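Subject: Re: [munitness-list] Sorting out the shared kitchen before August

Clunevach wrote:

> Could someone please say what the rule is on the cupboards? I have been
> keeping my flour on the second shelf for 17 years and came in to find it
> in the hall, next to the bicycle pump.

The flour was moved by me, and I'm sorry about the hall. It was the only flat surface left. There has never been a rule, which I think is how we arrived at 106 jam jars and one working tin opener.

My own proposal, for what it's worth, is that each shelf gets one bin and whatever doesn't fit in the bin goes home with its owner. I know Dalgleish Hall tried labels. I have seen the labels. They say things like "Misc." and "Misc. (other)", and the people there still can't find a teaspoon.

Bins do at least have sides. The sort I mean has a handle at each end, so it can come off the shelf in one go when somebody wants to wipe underneath – a thing I'm told other kitchens do.
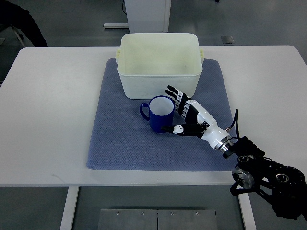
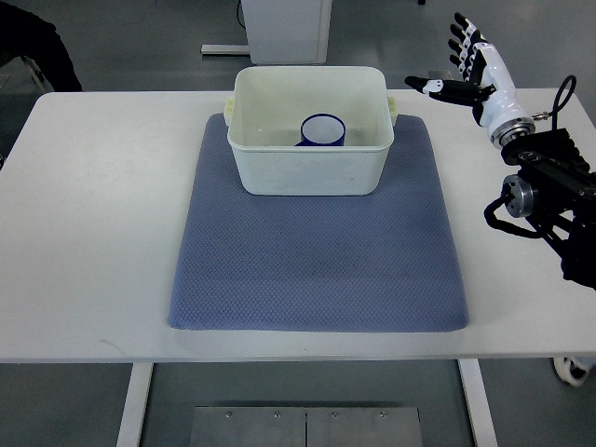 Gasel writes to say that one bin a shelf is all very well for people who live on tea and biscuits, but the soup lunch needs the whole of the bottom cupboard and always has. The big pans won't go in a bin, and neither will the sack of lentils, and could we please stop pretending the lentils are temporary.

Fair enough. The bottom cupboard stays as it is, lentils included. I'd only ask that the onions come out of it before the August break, as last year they had grown quite tall by the time we opened up again.

As for the jam jars, I'll put them by the back door. Take as many as you like. If you feel moved to bring them back full, please put a month on the lid, because there is one in there now marked "plum?" and I am not going to be the person who opens it.

Two other things while I'm at it. The fridge door needs a proper shove, low down, near the hinge. And the tea towels are still going home with someone and not returning. I make no accusations, but I did hang up four in the spring and we are now drying plates on a souvenir of Munitness.

Replies to the list please, not just to me.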